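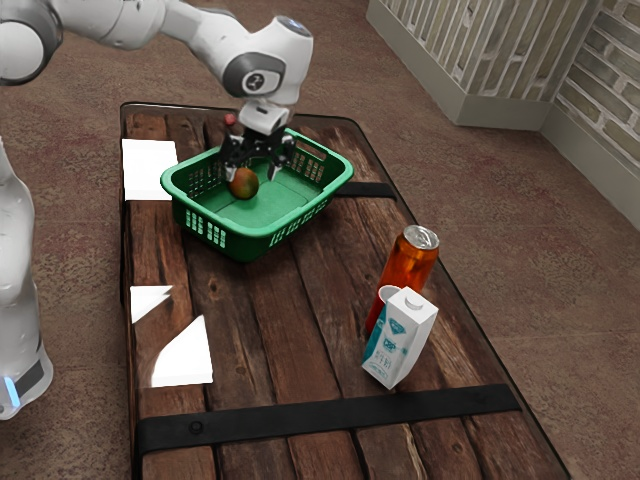
Fruit in the green basket.

How to break in a new baseball glove (and keep it alive for years)

Last updated: February
200 shares | 7 comments

I love a new glove. I love the smell of it and the creak it makes, and I even love that it won't close properly for the first couple of weeks, because it means there's still a shape to be made and I get to make it. If you've just brought one home and it feels like a dinner plate with laces, you're in the right spot!

What follows is the way I've done every glove I've owned since my first season in the Maltovholm league. It takes patience and a bit of forearm strength. You don't need an oven, a microwave or a ute to drive over it with, and please don't let anyone at the club talk you into any of those. Heat dries leather out and weakens the laces, and a glove that's been cooked always seems to go floppy in the heel well before its time.

What you'll need

- the glove
- 2 old baseballs, one for playing catch and one that lives in the pocket
- a small tin of leather conditioner (I use Pradau, any plain glove conditioner is fine)
- a soft cloth, an old T-shirt is perfect
- a glove mallet, or a ball fixed to a short handle
- a wide elastic band or a long bit of soft cord
- someone to throw with

Before you start, decide how you want it to close

Skip this and you'll be fighting the glove all season. Put it on and squeeze it slowly. Does your thumb want to meet your ring finger, or your little finger? A thumb-to-little-finger close gives you a wide, deep pocket, lovely for outfielders. Thumb to ring or middle finger gives a shallower one, and that suits middle infielders who need the ball out again in a hurry.

Neither is the correct way. I play mostly second base and still like mine a shade deeper than I'm supposed to. What you want to do is pick one and fold it the same way every time from then on, because leather remembers, and a glove with two competing creases never feels right.

Step one: work it dry

Leave the conditioner tin shut for now. Hold the thumb in one hand and the little finger in the other and bring them together, over and over, the way you've decided. Then roll each finger gently forward and back, do the same to the thumb, and finally get stuck into the heel. The heel is the stiff bit at the bottom near your wrist and it's where the hinge will be. Push the thumb side of it in with your palm, let it spring back, push it in again.

Twenty minutes of this in front of the telly is a good first session. Your hands will know about it! Do it again the next night, and the next. You'll feel the change in the heel first, and it's a terrific moment when it goes from shoving back at you to just giving a little.

Step two: a very small amount of conditioner

Here's where a lot of good gloves get ruined. People love rubbing stuff into them. A new glove already has oils in the leather from the tannery, and it needs next to nothing added. Put a dab on the cloth (a dab, think toothpaste for a toddler) and rub it in circles over the pocket, the hinge points in the heel and the laces. Go lightly over the back of the fingers and leave the palm lining alone.

Wipe off whatever's still sitting on the surface, then let the glove rest overnight somewhere dry and shaded. It may come up a touch darker, particularly if it's tan. It should feel soft to touch the next day and never greasy. If it does feel greasy, wipe it down again and leave the tin in the cupboard until the end of the season.

Avoid cooking oils, petroleum jelly and shaving foam. I know, I know, everyone's uncle swore by shaving foam. Some of the old ones had lanolin in them, so there was a bit of sense in it back then, but a proper conditioner is cheap and a tin lasts ages.

Step three: pound the pocket

Put the glove on, hold it as if you're about to catch a ball, and hit the pocket with the mallet. Aim for the base of the web where it joins the palm, the spot where you'd like every ball to land for the rest of your life. Firm taps, no need to take out the day's frustrations on it.

Then move to the heel and give the hinge points some attention from the inside, and tap along the crease you've been folding. I aim for 200 hits in a session, split up however I like, with the folding from step one in between. My neighbours have been very good about it.

If you don't own a mallet, throw the ball into the pocket yourself, hard, again and again. It's slower and noisier but you get a nice feel for the glove while you're at it.

Step four: play catch

All the bench work in the world only gets you halfway. What really forms a glove is a thrown ball arriving in it, so get down to the park. I do mine at Dlamini Oval, on the grass behind the nets, and start with easy tosses at short range, catching everything in the pocket and closing the glove fully every single time. Stretch it out a bit once it's closing without a struggle.

A few things I've learnt to do on throwing days:

- Keep your palm flat and relaxed inside the glove. If you claw at it, the fingers curl and you get a bent, banana-shaped thing.
- Ask for ground balls early. Short hops teach the heel to open as well as close.
- Stay off the batting machine until the laces have settled. That much pace, that early, stretches the web.
- Swap to your old glove for actual games until the new one closes on its own.

Be prepared to drop a few. I dropped a lot of balls with my current Gudex in its first fortnight, including one that bounced off the heel and got me square on the chin, and it's now the best glove I've had. I wouldn't swap it for anything.

Step five: store it with a ball in the pocket

After each session put the spare ball right where you want the pocket, fold the glove around it along your crease and loop the band or cord around the outside. Snug is enough. If the fingers are being squashed flat it's too tight, and you'll wear that mistake for months.

Leave it at room temperature. The boot of a car in summer is about the worst place there is for leather, and a damp kit bag isn't much better. Once the glove is broken in you can lose the band altogether and just keep the ball in there.
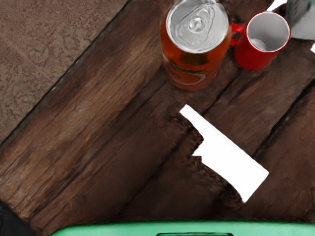
One reader wrote in about storage, saying she'd always slept with the glove under her mattress and the pocket came out too flat for fly balls, and asking whether it could be rescued. Yes, very likely! Go back to the mallet for a week, work the base of the web, and store it with a ball in it standing on its heel, with nothing pressing on top. A flat pocket is much easier to bring back than an over-oiled one.

How long does it all take?

For a stiff, full-leather adult glove I allow 20 sessions, counting both bench work and throwing. Kids' gloves are usually made of softer stuff and can be ready in 7, sometimes before the child has lost interest. If you're past that and the glove still won't close, check it's the right size and that the wrist strap isn't done up too tight, then have a look at the laces through the heel. They're sometimes pulled very hard at the factory and can be let out a touch. Loosen a little, retie, try it on, and stop as soon as it moves.

Looking after it from here

Brush the dirt out after every game, the web especially, where it gets into the knots and grinds away at them. If you're caught in the rain, blot the glove with a towel, open it up and let it dry slowly by itself, well away from the heater. Once it's fully dry, a light rub of conditioner will bring it back. Tighten any loose laces before they snap, and carry a spare length in your bag with a bit of stiff wire for threading.

And keep playing catch in the off-season, even if it's only a few throws in the backyard of an evening. Gloves stiffen up when they sit, and so do shoulders.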